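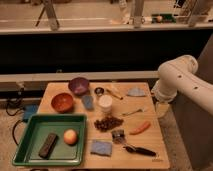
A green tray, a couple of bowls and a folded cloth on a wood tabletop.

Clearing and Cleaning a Wood Table

A kitchen table collects things all week. Set a tray at one end for the items that live there, such as remotes, keys and mail. When you need the table for dinner, lift the tray and move it to the counter in one trip.

Wipe the surface with a damp cloth and a drop of dish soap, going with the grain. Dry it right away. Standing water leaves white rings, and they get harder to remove the longer they sit.

For a fresh ring, try plain mayonnaise. Rub it in, leave it for 4 hours, then wipe clean. Old rings usually need light sanding with 400 grit paper — only on oil finishes, never on varnish or veneer.

Fruit should go in a bowl. A soft peach left on bare wood can stain it overnight.

Re-oil in November, before the heat comes on and dries the room out. Kanchan Mathur wrote in to say she uses food-grade mineral oil and buffs it with an old T-shirt the next morning. Two thin coats work better than one thick one.

Recent tips
Getting candle wax out of a tablecloth
How to quiet a squeaky drawer
Storing onions and potatoes
Sharpening kitchen scissors at home
Reader mail: Adom Fiadzo on cast iron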